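Vomo folding card – back in stock, both weights, all the usual colours except slate. Slate is December if the mill keeps its word.

## Vomo folding card (Andmont)

Plain card made for folding. Boxes, sleeves, greetings cards, place cards, pop-ups, menu covers, seed packets, little drawers for matchbox things. Takes a crease well, holds it, doesn't go furry on the outside of the fold unless you fold it the wrong way of the grain (see Grain, further down, please read it).

Smooth one side, slightly toothy the other. Most people put the smooth side out. Printers like the toothy side for stamping. Up to you.

Sold in packs of 20 and packs of 100. Samples pack has 2 sheets of each colour in the light weight only.

**Colours:** chalk, oat, buff, blush, moss, brick, ink. Slate when it comes.

**Weights:** light and heavy. Light folds by hand with a bone folder and no scoring if you're neat. Heavy wants scoring first, always.

**Sheet sizes:** A4 and A3. Square on request, see Cutting.

## Which weight do I want

Light – greetings cards, envelopes, sleeves, anything with a lot of small folds close together. Also origami-ish things, though it is card and not paper so don't expect it to do tiny birds.

Heavy – boxes with lids, anything that has to stand up, anything with weight in it. Jam jars yes. Soap yes. We've had a customer do a case for a set of chisels with it doubled up and glued.

If you're between the two get the samples pack plus one sheet of heavy loose from the Turgate counter. Loose sheets aren't on the website, sorry, they get bashed in the post.

## Scoring and creasing

Score on the side that will be the inside of the... no, the outside of the fold. Ridge goes inside. Everyone gets this the wrong way round including the first lot of leaflets we printed, which is why there's a sticker on them.

Ruler down, hold it properly, one firm pass with the scoring tool. Two light passes are worse than one firm one because the second never lands in the same place. Don't use a knife, not even the back of it, on the darker colours. Ink and brick show a pale line if the surface breaks.

Fold slowly to halfway. Check the edges meet. Then flatten with a folder, from the middle out, scrap paper over the top if you're using blush or chalk as they go shiny when rubbed.
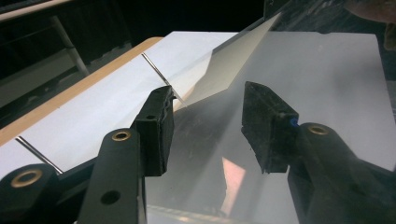 *Creasing a sheet, close up.*

For a long crease on A3 do the middle first and work towards the ends. If it starts wandering off the score, open it up and begin again, you can't drag it back.

Heavy weight, lids: leave a hair extra on the lid, both directions. The card has thickness and it all adds up at the corners. Ashraf's rule is two thicknesses of card per side, and his lids fit.

## Grain

Runs the long way on A4 and A3, every colour. On brick in the heavy weight it runs the SHORT way. Has done since Bensaid changed how they cut it down, and we've asked. It's printed on the pack label, arrow in the corner.

Fold with the grain wherever you can. If a box has to fold both ways then put the longest folds with the grain and score the others a bit deeper.

Not sure which way a loose bit goes? Bend it gently one way then the other, don't crease. Easier way is the grain.

## Tape, glue and holding it still

PVA is fine, thin coat, wait till it's tacky. Glue sticks let go after a few months on the heavy weight. Double sided tape good for sleeves and for anyone in a rush.

Masking tape and low tack tape both come off the smooth side clean if you peel low and slow, same day. Left overnight it can lift the surface on moss and ink. Test on an offcut. We mean it about the offcut, most of the returns we get asked for are tape.

Hard flat surface under it for anything precise. Glass, acrylic, a decent cutting mat turned over. Kitchen tables have more of a dip in them than you'd think. 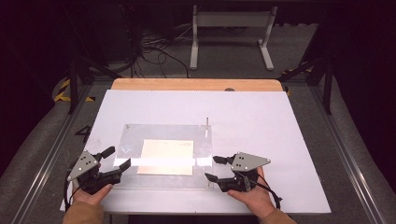 *Card taped down flat on a clear acrylic plate.*

Tape along the edge you aren't folding, run it well past the card both sides so there's something to get hold of afterwards.

## Printing on it

Laser: light weight ok through the bypass tray, straight path. Heavy no.

Inkjet: both weights if your printer will pull them, toothy side only. Smooth side smears for ages. Let it dry overnight before folding or the ink cracks along the crease.

Rubber stamps, screen print, linocut, letterpress: all good. Foiling we havn't tested ourselves. A couple of customers do it on chalk and seem happy.

Print first then score. The other way round and the rollers flatten your score lines, or catch on them.

## Cutting

We'll trim to size for packs of 100. Straight cuts only, one size per pack, put the measurements in the order notes in millimetres with the grain direction if you care about it. If you leave that off we cut whichever way wastes less.

Trimmed packs can't come back. Offcuts go in with the order if you ask, otherwise they go in the box by the counter and anyone can have them.

## Colour matching

Batches vary. Buff and oat more than the rest, both have recycled in them so there's flecks and the odd warmer batch. Doing a big run (wedding, market stock, whatever) buy it all in one go and tell us, we'll pull from the same batch. We can't match to a pack you bought last year and please don't post us a bit, they get lost.

Blush fades in a south facing window. Ink doesn't much.

## Storing

Flat, in the wrapper, off the floor. Not standing up behind a door. If it's curled, put it under a board with books on overnight, toothy side down. Sheds and garages no, it drinks up the damp and then creases go soft.

## Delivery and collecting

- A4 goes in a stiff envelope, A3 goes in a flat box
- Free postage over £40
- Collection from Turgate, order before noon and it's ready by 4pm same day, usually earlier
- Ring the bell at the side, the front shutter stays down when it's windy

Damaged corners – send a photo within the week and we'll replace the sheets. Replace, not refund, unless we've run out of that colour.

## Schools and workshops

Mixed packs of 100 in the light weight, our choice of colours, a bit cheaper and mostly oat and moss if we're truthful. Email Taha Ragab for the price and say whether you need an invoice. He does these in batches so give it a couple of days.

Ashraf Ashour runs the box making evenings upstairs at Turgate, next lot of dates go up when he's back. Card and tools included, bring an apron if you're messy with glue. Places go quick, put your name on the list at the counter.

## Goes with

Andmont bone folder, small or large. Andmont scoring tool, double ended (use the finer end for light weight). Steel ruler with the cork back – worth the extra, it doesnt skate about. Spare wrappers for storing part packs, free with any order, just ask.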